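3.2. Superficie de apoyo y piezas

La superficie de apoyo influye en la separación visual entre las piezas y su entorno, un aspecto que Sjöberg trató ya en el informe de Faltberg. Para la serie Fontes se optó por un tablero rectangular de arce claro, de veta ondulada, colocado en posición horizontal sobre una mesa azul perforada (figura 4). El tono pálido de la madera ofrece un contraste suficiente con los colores saturados de las piezas — azul, amarillo y verde, entre otros —, aunque la veta introduce variaciones locales que conviene tener en cuenta al segmentar los contornos.

Las piezas se distribuyen sin alineación previa y combinan formas geométricas sencillas con otras figurativas. El conjunto reúne 2.714 disposiciones, de las cuales 2.553 se conservaron tras la revisión.
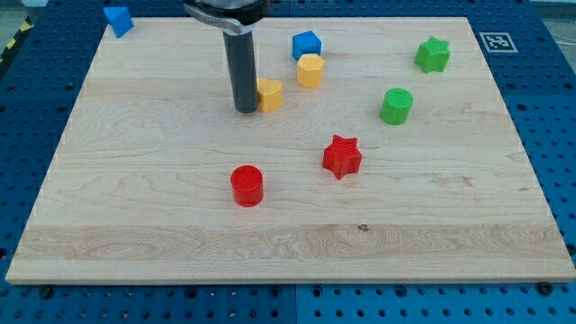
Figura 4. Piezas de colores dispersas sobre el tablero de arce.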